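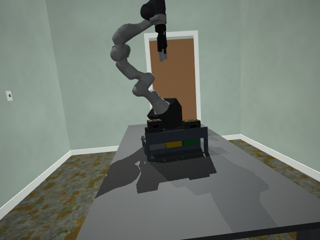

Wimdale 夹爪提前闭合故障数据集 说明文件

一、这份数据是什么

Wimdale 是一组在仿真环境中录制的机械臂取放回合,共 1,573 个,其中 286 个带有同一种故障:夹爪在还没有到达盒子的时候,就已经执行了闭合命令。我们把正常的回合和有故障的回合放在一起发布,希望别人可以用它来做故障检测,也希望使用过旧版本的人知道,旧版本里面的标签有错误。

旧版本叫做 Rokadine,在小组内部使用过几个月。如果您的硬盘上还有 Rokadine 的文件,请先读第四节,再决定要不要继续使用。

本文件由 Dineo Motaung 起草,故障分析的部分由 Jarlath Kavanagh 完成。中文不是我们两个人的母语,如果有表达不清楚的地方,请以英文版的字段表为准。

二、任务和场景

场景是一个有浅绿色墙壁的房间,机械臂固定在黑色底座上,前面放一个分格的整理架。整理架中间有一条黄色隔条,一侧有深灰、黄、绿三个格子。盒子是深色的,带有橙色卡扣。任务是把指定的盒子夹起来,放进指定的格子,然后回到等待位置。

每个回合开始时,整理架的位置和朝向由随机种子决定,机械臂的初始姿态也有小的变化。光源的数目和方向也是随机的,所以影子在不同回合之间差别很大。我们没有使用真实照片,全部图像都是渲染出来的。

控制频率是 30 Hz。图像与控制步一一对应,没有插值。关节角、末端位姿、夹爪开度和夹爪命令都按控制步保存。需要特别注意,夹爪开度是从仿真器读出来的状态,夹爪命令是控制器写进去的目标。这两个量在旧版本里混在同一个字段中,后来的很多麻烦就是从那里开始的。

三、故障的表现

正常的回合里,机械臂先移动到盒子上方,张开夹爪,下降,停稳,然后闭合。有故障的回合里,闭合发生在下降的过程中。两根手指合在一起以后,手臂仍然按照原来的轨迹往下走,指尖就会压在盒子上面。

压上去以后的结果有几种。较轻的情况,盒子只是倾斜一点,接触力在几步之内消失,回合结束时任务失败,但是没有其他异常。较重的情况,指尖穿进盒子的碰撞体,仿真器为了把它们分开,产生一个非常大的力,盒子会飞出整理架。还有少数回合,整理架自己被推走了一段距离,后面的放置动作就落在空的位置上。

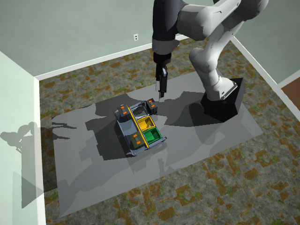

单独看一张图像,很难判断有没有故障。手指靠得近,可能是已经错误地闭合,也可能是回合刚开始,夹爪还没有收到张开的命令。必须把夹爪命令、夹爪开度和末端高度三条曲线放在一起看。我们自己最初是靠看图像来挑选的,挑错了不少,后来全部重新做了一遍。

判断的标准如下。在末端高度还在减小、并且指尖与目标盒子之间没有接触的时候,如果夹爪开度已经低于张开阈值,而且之后没有再恢复,这个回合就记为故障。阈值写在 config/fault.yaml 里。如果夹爪开度短暂减小以后又恢复,我们不记为故障,而是在 notes 字段里写 transient。

四、原因,以及旧版本错在哪里

Jarlath 花了比较长的时间才找到原因。开始时我们怀疑是接触参数,把摩擦系数和求解器迭代次数都改过,故障没有减少。后来又怀疑是手指的碰撞网格太粗,换了更细的网格,飞出去的盒子少了,但是提前闭合仍然存在。这说明网格只影响后果,不影响起因。

真正的原因在重置函数里。机械臂的命令队列和夹爪的命令队列是分开的。每次重置,机械臂队列会被清空,夹爪队列却保留了上一回合没有执行完的命令。如果上一回合是因为超时而结束的,队列里往往还有一个闭合命令在等待。新回合开始以后,这个旧命令按照旧的时间戳等着,等到时间一到就执行,控制器的日志里看不见它。控制器只记录自己本回合发出的命令,它以为夹爪还是张开的。

所以故障总是出现在一个超时的回合之后。我们按照录制顺序检查了全部故障回合,每一个的前一个回合都是超时。反过来不成立:超时之后的回合不一定有故障,有时旧命令在机械臂还没有开始下降时就执行了,随后又被本回合的张开命令覆盖,这就是上面说的 transient。

Rokadine 的错误在于,夹爪字段保存的是控制器发出的命令,没有保存真实开度。因此,有故障的回合在旧文件里看起来完全正常:先张开,下降,闭合,最后失败。很多这样的回合被标成了 grasp_miss,也就是“位置不准,没有夹到”。如果用这些标签训练模型,模型会学到错误的解释,以为应该修正位置,而位置本来是准确的。

我们不能从旧文件恢复真实开度。能做的是用同样的随机种子和同样的录制顺序重新运行,Wimdale 就是这样得到的。重新运行时故意保留了有错误的重置函数,这样故障才能重现。修正后的重置函数在 patches/reset_queue.patch 里,只有几行,作用是在重置时同时清空两个队列,并且检查清空以后的长度是否为零。

五、标注

286 个故障回合的故障标签由脚本自动产生。其中 90 个由人逐步检查过,检查的人写下了三个时间点:旧命令开始执行、指尖第一次接触盒子、控制器第一次报告异常。剩下的 196 个只有第一个时间点,由脚本给出。

两个人的意见主要在“第一次接触”上不一致。仿真器报告的接触有时早于图像上能看出来的接触,因为碰撞体比可见的模型稍微大一点。我们最后统一采用仿真器的报告,图像上的判断放在 visual_contact 字段,供需要的人参考。

控制器报告异常的时间点有一部分是空值。空值的意思是控制器直到回合结束都没有发现问题,请不要当作缺失数据删掉。对于做故障检测的人,这一部分可能是最有用的。

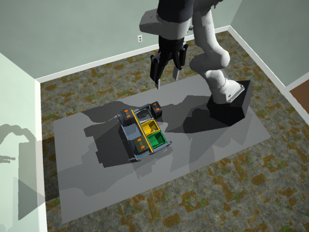

标注的时候还遇到一个小问题:手臂的影子会落在整理架周围,有些回合里影子正好盖住目标盒子,盒子的颜色又很深,橙色卡扣也变得不明显。遇到这种回合,检查的人会换另一个相机的视角,并在 occluded 字段写上 shadow。如果两个视角都看不清,就只依靠状态数据,写 state_only。

六、文件

episodes/ 里每个回合一个文件夹,文件夹名是回合编号,编号的顺序就是录制的顺序。请不要重新编号,否则就看不出哪个回合在超时之后。

每个文件夹里面有:
state.npz,关节角、末端位姿、夹爪开度、盒子位姿、接触力
command.npz,控制器发出的命令,手臂和夹爪分开保存
queue.npz,夹爪命令队列在每一步的内容,包括上一回合留下的命令
cam_a/ 和 cam_b/,两个固定相机的图像
meta.json,随机种子、结束原因、故障标签、备注

labels/ 里有三个表格:auto.csv 是脚本的标签,manual.csv 是人工的标签,rokadine_map.csv 是旧编号和新编号的对应关系。旧标签也保留在最后一个表格里,列名是 old_label,只用于对比。

queue.npz 只用于分析。训练检测模型时请不要把它作为输入,在一般的系统里这个队列读不到,用了以后结果会好得不合理。我们在自己的基线实验里犯过这个错误,那一次的结果已经从仓库删除。

七、关于真机的安全说明

请不要把故障回合的命令直接在真实机械臂上回放。command.npz 里的手臂轨迹假定下面的盒子会被正确夹住,手指提前闭合时,轨迹仍然会把指尖压到盒子上。仿真里最多是盒子飞走,真机上可能损坏指尖或者腕部的力传感器,站在旁边的人也有危险。

Buthelezi 实验台的控制程序使用过同一个重置函数。那里的同事收到我们的通知以后停用了自动重置,改为每次重置以前先由人确认夹爪状态,一直到补丁装好为止。如果您的程序是从 Sterine 控制库的旧分支复制来的,请检查 reset_all 这个函数。名字里虽然有 all,它并不清空夹爪队列。

检查的方法很简单。在夹爪收到延迟闭合命令以后立刻重置,然后什么命令也不发,等待时间超过延迟。如果夹爪自己动了,就说明有同样的问题。做这个检查时,手指之间和手指下方不要放任何东西,手要离开工作区,急停按钮要在够得到的地方。

八、已知的限制

故障只有一种起因。用这份数据训练出来的检测模型,对于气压不足、手指打滑、线缆松动这些情况会怎样,我们没有测试过,也不建议推断。

故障回合的比例不代表真实系统里的比例。为了得到足够多的故障,我们把超时的上限设得比平时短。

接触力的最大值不可信。指尖穿进碰撞体以后,力的数值由求解器决定,不对应任何真实的物理过程。可以用它判断有没有穿透,不可以用它估计损坏程度。

地面和墙壁的纹理变化很少,不适合单独用来研究背景的泛化。

有几个回合的 cam_b 比 cam_a 少最后一帧,原因还没有找到。读取时请按较短的一个对齐,受影响的编号在 labels/short_cam_b.txt 里。

九、修改记录

六月的版本:增加 queue.npz;增加 rokadine_map.csv;transient 从故障标签移到 notes 字段。
之前的版本:人工标签第一次发布,visual_contact 的单位写成了秒,实际是控制步。六月的版本已经改正字段说明,数值本身没有变。

十、使用和联系

数据可以用于研究和教学,引用时请写 Wimdale 以及所用的版本。如果文章里的实验使用过 Rokadine 的 grasp_miss 标签,请用 rokadine_map.csv 查一下哪些回合受到影响,再看结论是否需要更改。

报告问题时,请附上回合编号、meta.json 和读取代码的版本。标签方面的问题请写给 Dineo Motaung,重置函数和补丁方面的问题请写给 Jarlath Kavanagh。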